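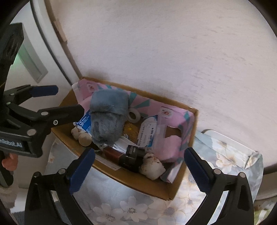

Von Haf Kneath | Lokales & Leute | 21. Juni 2019

Lastomden. Eigentlich wollte ich an dem Vormittag nur schnell einen Kaffee bei Hemi Hollis trinken und mir die Termine für die Tauschaktion notieren. Geblieben bin ich bis zum Mittagessen, und am Ende saß ich auf der Bettkante und habe über Plüschtiere diskutiert. So geht das manchmal!

Also, worum geht es: In Lastomden startet die dritte Runde der Kistenpost. Wer mitmacht, packt einen Karton mit Sachen, die zu Hause nur noch herumliegen, aber viel zu schade zum Wegwerfen sind — Kuscheltiere, Kleinkram, Schreibzeug, ein angefangenes Döschen von irgendwas — und bekommt dafür einen fremden Karton zurück. Was drin ist, weiß man vorher nicht. Im Januar waren 50 Kisten unterwegs, und im Eynon, wo getauscht wurde, war es so voll, dass ich meinen Mantel zwei Stunden lang nicht wiedergefunden habe.

Hemi ist von Anfang an dabei und packt immer auf dem Bett. Der Küchentisch sei zu klein, sagt sie, und auf dem Boden tue ihr der Rücken weh. Über der Matratze liegt ein Laken mit großen weißen Blumen, darauf steht der Karton, direkt an der Wand, und drumherum verteilt sich dann alles, was noch einen Platz sucht. Der Karton selbst ist diesmal ein besonders hübscher: innen rosa Papier mit türkisen Strahlen, ein bisschen wie auf dem Jahrmarkt. Den hat sie extra aufgehoben, in dem kam vor Ewigkeiten eine Bestellung von Flurnar.

Ich hatte mir das Packen ja immer einfach vorgestellt. Rein damit, Deckel zu, fertig. Hemi sieht das anders. Bei ihr wandert jedes Teil ein paarmal hinein und wieder heraus, und zwischendurch tritt sie einen Schritt zurück und guckt. Das Weiche soll an den Rand, das Kleine dazwischen, und obenauf kommt immer etwas Flauschiges, damit man beim Aufmachen gleich hineingreifen möchte. »Der erste Griff muss schön sein«, meinte sie, und da war ich dann auch überzeugt.
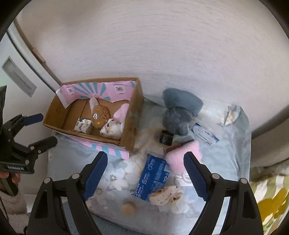
Am längsten haben wir über den grauen Kerl mit dem blauen Filzhut geredet. Ich fand, der müsse unbedingt mit (ich hätte ihn ehrlich gesagt gern selbst genommen), Hemi war sich unsicher, weil er so viel Platz braucht. Beim braunen Strickhasen gab es dagegen gar keine Diskussion, der war gesetzt. Und dann war da noch das weiße Plüschteil mit den braunen Sprenkeln, das für mich aussieht wie eine Scheibe Brot. Hemi sagt, das sei Geschmackssache. Ich bleibe bei Brot.

Gewogen wird übrigens auch! Eine Kiste darf höchstens 2 Kilo haben, damit auch die Kinder sie allein tragen können. Hemi hat dafür eine alte Küchenwaage und eine Liste, auf der sie jedes Gewicht mit Bleistift notiert. Ihre letzte Kiste kam auf 751 Gramm, und die war bis oben hin voll. Plüsch wiegt eben nichts. Ich hatte beim letzten Mal zwei Kochbücher und einen Kerzenständer eingepackt und musste am Tisch vor allen Leuten wieder auspacken, das passiert mir nicht noch mal.

Neu ist in diesem Jahr, dass die Bemari Buchhandlung als zweite Abgabestelle mitmacht. Man muss also nicht mehr den ganzen Berg zum Eynon hinauf, jedenfalls nicht zum Abgeben. Getauscht wird weiterhin oben im Saal. Jeder Karton bekommt beim Abgeben eine Nummer, die Nummern werden gezogen, und wer gar nicht glücklich ist mit seiner Kiste, darf sie am Tauschtisch noch einmal wechseln. Einmal, öfter nicht, sonst stehen wir da bis Mitternacht.

Was nicht hineingehört: Lebensmittel, die offen sind, alles Zerbrechliche ohne Polster und bitte keine Batterien. Kleidung geht nur, wenn sie frisch gewaschen ist. Klebeband liegt an beiden Abgabestellen bereit, also die Kartons ruhig offen mitbringen, dann kann vor Ort noch jemand hineinschauen. Die Teilnahme kostet nichts, über eine kleine Spende für die Saalmiete freuen sich die Veranstalter trotzdem.

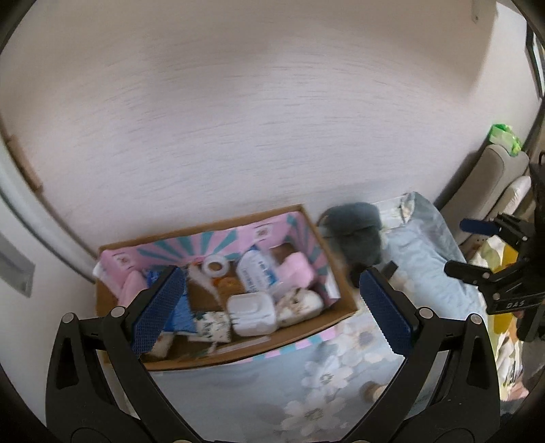 Bunt gemischt im rosa Karton: Kleinkram für die Kistenpost in Lastomden.

Anmelden kann man sich ab sofort bei Bemari an der Kasse oder mit einem Zettel im Briefkasten am Eynon, Name und Zahl der Kisten genügen. Pro Haushalt sind bis zu 3 Kartons erlaubt. Ich habe meinen ersten schon herausgesucht, er steht leer im Flur, und die Katze liegt drin.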